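**Village forum > Local matters > Bus shelter on Cenlow Road, and the book swap**

**marrowfat** wrote:

Does anyone know what has been decided about the bus shelter on Cenlow Road? The parish council notice went up on the board by the pond and then got covered by the dog show poster. I only caught the top half of it. From what I could read, they want to take the old brick shelter down and put a glass one in its place, further along towards the Voyle turning.

I use the 31 most mornings and I would like to know where I am supposed to stand.

Second thing, for whoever runs the jumble table: I have the spare room to clear before my sister comes and there is a yellow and black top going if anybody wants it.
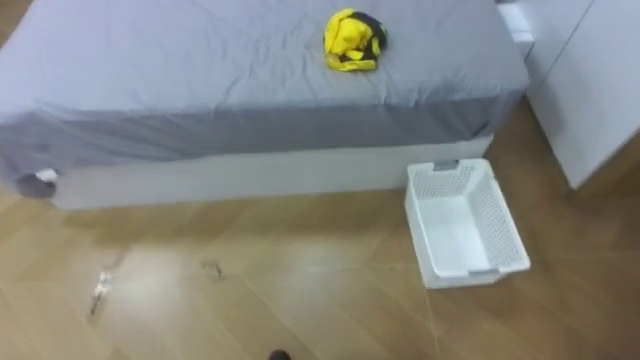
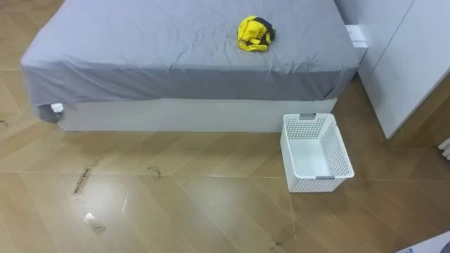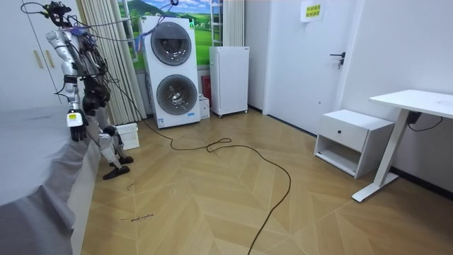 Back to the shelter. The brick one leaks at the back left corner but otherwise there is nothing wrong with it. The roof was done not long ago. If it does come down, what happens to the book swap shelves? Those were paid for out of the fete money and I don't want to see them go in a skip.

---

**tophill_ron** wrote:

It was agreed at the April meeting. Minutes are on the parish website under "Highways and Open Spaces", not under "Minutes", which is why people can't find them. Item 2.

The short version is that the county will pay for a new shelter but won't pay to repair the old one. The grant has to be spent in this financial year. The new one goes 40 metres nearer to Voyle Lane, on the wide bit of verge past the postbox.

I was there. There were hardly any members of the public and no objections were raised.

---

**marrowfat** wrote:

Thank you. I have found it now. It doesn't say anything about the book swap.

There were no objections because the agenda said "street furniture, various". I would have gone if it had said bus shelter.

---

**pegbag** wrote:

I'll have the top for the jumble table if it's clean. Leave it in the porch of the hall, there's a crate.

On the shelter, I'm in favour of the glass one. The brick one is dark and it smells, and you can't see the bus coming unless you stand outside in the rain, so what is it for? My daughter won't wait in it in winter. She stands by the postbox, so she will be in the right place already.

---

**Old Lane Lil** wrote:

The brick shelter has been there longer than most of the people on this forum. It was built by the village and it was built properly. A glass one will be smashed by Christmas, same as the one at Troltier.

Also the verge past the postbox is where the snowdrops are. Has anyone on the council looked at it?

---

**tophill_ron** wrote:

The Troltier one was hit by a delivery van reversing. It wasn't vandals. It was mended under the van firm's insurance and has been fine.

The snowdrops are on the other side of the ditch, at least the main lot are. There are a few on the road side. They could be lifted and moved, now would be a fair time to do it before the leaves go completely.

---

**Old Lane Lil** wrote:

I know where the snowdrops are, I planted some of them.

---

**kestrelview** wrote:

Can I ask a practical question. The bus stop flag and the timetable case belong to the county and not the parish. Are they moving as well? When they moved the stop at the other end of the village, the shelter went in first and the flag stayed where it was until the autumn. Drivers stopped at the flag and people sat in the shelter and watched the bus go past.

---

**tophill_ron** wrote:

Good point and I don't know. It isn't in the minutes. I'll email the clerk.

---

**pegbag** wrote:

I remember that. I missed a hospital appointment over it.

---

**marrowfat** wrote:

So we have no date for the work, nothing about the flag, nothing about the books. I am not against a new shelter as such. What I don't like is finding out from half a notice.

Would it be possible to keep the brick one as well and use it just for the book swap? It isn't in anybody's way. The phone box at Cenlow was kept for the same reason and that has done well.

---

**dampsocks** wrote:

Keeping both sounds nice but someone has to insure it and paint it. The parish precept went up again this year. I'd sooner the money went on the potholes outside the school.

Books could go in the hall lobby.

---

**Old Lane Lil** wrote:

The hall lobby is locked most of the time. People take a book while they wait for the bus. That is how it works. Put it in the lobby and it will be used by the same few people who already have a key.

---

**dampsocks** wrote:

Then put a small cupboard on legs next to the new shelter. They have them in other places. A waterproof one with a door.

---

**pegbag** wrote:

Who is going to build it?

---

**dampsocks** wrote:

I could have a go. I have some decking left over. I'd want somebody to tell me what depth it needs to be as I only read thrillers and I expect there are bigger books in there.

---

**marrowfat** wrote:

The atlases are the trouble. Nobody takes the atlases. Make it deep enough for an ordinary hardback and we'll find a home for the rest.

I would still like the council to be asked about keeping the brick one. If they say no then the cupboard is a fair second choice.

---

**kestrelview** wrote:

Worth checking who owns the ground as well. I had always understood that the brick shelter stands on a strip belonging to Jadell, the people who have the yard behind. If so it might not be up to the parish whether it stays.

---

**tophill_ron** wrote:

Not right, I think. Jadell bought the yard but the strip along the front was left out of the sale because of the drain. It came up when they wanted to widen their gateway. I would want to see the plan before I swore to it.

---

**kestrelview** wrote:

My neighbour used to work there and was told it was theirs. One of you is wrong. Could the clerk look that up too?

---

**tophill_ron** wrote:

Added to the email.

---

**tophill_ron** wrote:

Reply from the clerk, received 5/8/19. I've put it in my own words as it was long.

- The flag and timetable case will be moved by the county on the same day as the shelter goes in. She has this in writing.
- Work is expected after the school holidays. No exact date. A notice will go up on the board and on the lamp post at the stop.
- The strip is parish land. The drain is not, but that makes no difference here.
- The book swap was not discussed. She is happy to put it on the next agenda if somebody writes in. The reference to quote is 1421.
- The verge has been looked at. The base will be kept to the road side of the ditch.
- Demolition of the old shelter is a separate quote and hasn't been accepted yet.

---

**marrowfat** wrote:

That last one is the most useful thing I have read all week. So it isn't settled that the brick one comes down at all.

I will write in tonight. If anyone else wants to write, please do your own letter and don't just copy mine, as they count copied letters as one.

---

**Old Lane Lil** wrote:

Mine is written. I have mentioned the snowdrops.

---

**dampsocks** wrote:

I'll be writing to say the opposite, to be fair and open about it. Two shelters that close together is daft and it's all of us paying. No hard feelings. Offer of the cupboard stands whichever way it goes.

---

**pegbag** wrote:

I'm somewhere in the middle. If somebody could fix the leak and the smell I wouldn't mind it staying. I won't write in though, I've got the jumble to sort. We are short of paperbacks and children's shoes, and please no more videos.

---

**kestrelview** wrote:

Does the meeting start at seven or half past these days? The website says both.

---

**tophill_ron** wrote:

Half past. Public questions are at the start, so don't come late if you want to speak. Use the side door, the front one sticks.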